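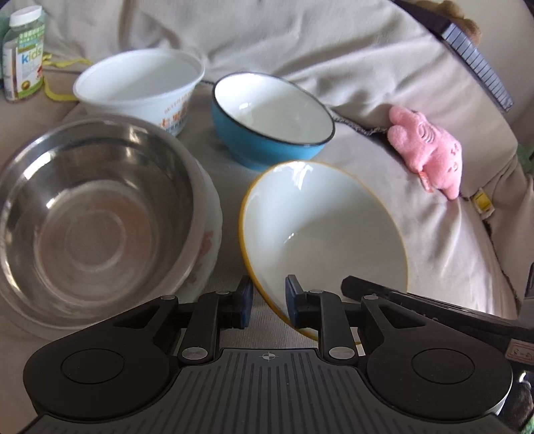 Section 5. Sorting and Nesting the Bowls

Bowls are the last group to go into the Cikstead kitchen cabinet, after the plates and before the door shelf is fitted. Sort them on a soft surface, away from the cabinet, so that the floor in front of it stays clear while you set the shelf heights. A sofa seat does the job well enough, and it is kinder to a glazed rim than a tile floor. Bring everything out together, including the odd pieces: a big stainless steel bowl, a flowered ceramic one, a blue one with a white inside, the white one with the yellow rim, and a plastic tub. Mixed sets like this nest differently from a matched set, and the order below is written for them.

Before you begin

You will need the two wire shelves from Section 4, the felt rounds from the small parts bag, and a dry dish towel. Bowls should be clean and fully dry. If you washed them the same day, leave them upside down on a rack until no water is left in the foot ring.

CAUTION: Do not stack bowls on a sofa or bed. The cushion gives under the weight and the stack will lean. Lay them out singly there and do the stacking on the cabinet shelf.

5.1 Sort by material

1. Put metal bowls in one group, ceramic in a second, and plastic in a third.
2. Run a finger along each rim. Set aside any piece with a chip or a crack. Chipped bowls do not go in a nest.
3. Take out anything that is not a bowl. Vitamin bottles, cords and the like tend to get carried along from the counter. Bottles go on the door shelf (Section 6). Keep children's supplements on the top shelf, out of reach, with the cap closed.

5.2 Build the ceramic nest

1. Start with the widest ceramic bowl. Place it on the lower shelf, right side up.
2. Press one felt round into the center of the bowl.
3. Set the next widest bowl inside. It should rest on the felt and not on the rim of the bowl below. If it hangs by its rim, it is too wide for this nest. Start a second one.
4. Repeat with the remaining bowls. Stop when the top rim is 6 cm below the shelf above.

NOTE: Bowls with a tall foot ring take up more height than they seem to. Try the stack without felt first if you are short on space.

5.3 Place the metal bowls

1. Large steel mixing bowls go on the bottom shelf, at the back. Steel bowls may be nested directly in each other, no felt required.
2. Do not leave a steel bowl sitting inside a ceramic one. It can be done for a few minutes while you sort, but in the cabinet the metal will mark the glaze over time.
3. If the steel bowl is too wide for the shelf, store it on its side in the Surar rack -- the rack is sold separately and clips to the left wall of the cabinet.

5.4 Place the plastic tubs

1. Store tubs with the open end up and use them for small loose items such as lids, clips or spare felt.
2. Put tubs on the upper shelf only. They are light, and a heavy bowl should never have to be lifted down over them.

CAUTION: The upper shelf is rated for 14 kg. Do not move the ceramic nest there, even for a short time.

5.5 Check the shelf

1. Open and close the door slowly. Nothing should touch it.
2. Push the front edge of the lower shelf with one hand. If the bowls rattle, a felt round is missing or has folded over.
3. Check the felt again after a month and replace any rounds that have gone flat. A refill bag holds 300.

If a rim is stuck inside another bowl, do not twist it. Hold the outer bowl in warm water, pour a little cold water in the inner one, and wait. Then lift straight up.

Continue to Section 6, Fitting the Door Shelf.

Print this page | E-mail this page

Comments (3)

drolladov_fan
Are the felt rounds the same size as the ones that came with the Drolladov cabinet? I have a drawer full of those.

November renter
5.2 step 3 needs a drawing. I had three bowls hanging by their rims before I understood what it meant. Fine after that.

pk_kitchen
The warm and cold water thing worked on two soup bowls I'd given up on. Still can't get my big steel one in the rack though, it's just too wide.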